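Handheld gripper jaws drifting out of line after a long shift

Posted by Ravindra Upadhyay in Maintenance and Setup
2 replies

We run a pair of hand-held grippers at the Mivstead bench, the kind with a dotted marker plate on top. After over 200 bagging cycles the right one starts reading a few millimeters off from the left. I zero both every morning in April heat or not, and it still comes back by 2 p.m. Cables look fine to me. What should I check first?

Nisha Dwivedi
Check the plate before you touch the jaws. Ours came loose where it meets the housing, and you couldn't feel it by hand until the screws were out. Take the plate off, clean both faces, put it back and tighten the screws evenly. Then run the zero again with the jaws fully closed.
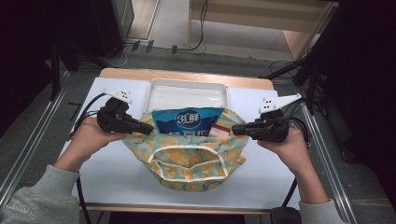
After that, look at how the cables leave the body. If a bundle pulls on the housing when you reach for the far side of the bag, your wrist fights it all day and the plate mount takes the strain. Leave a loop of slack at the table edge and tie it to the frame, never to the gripper. We had 17 bad runs at Wallcombe before I moved one cable tie.

Also wipe the dots with a dry cloth. Solvent took the print off one of ours.

Naveen Thakur
had the same thing, swapped the whole gripper and it went away. never found out why

Ravindra Upadhyay
Two of the plate screws were loose. Tightened them, will see how it does this afternoon.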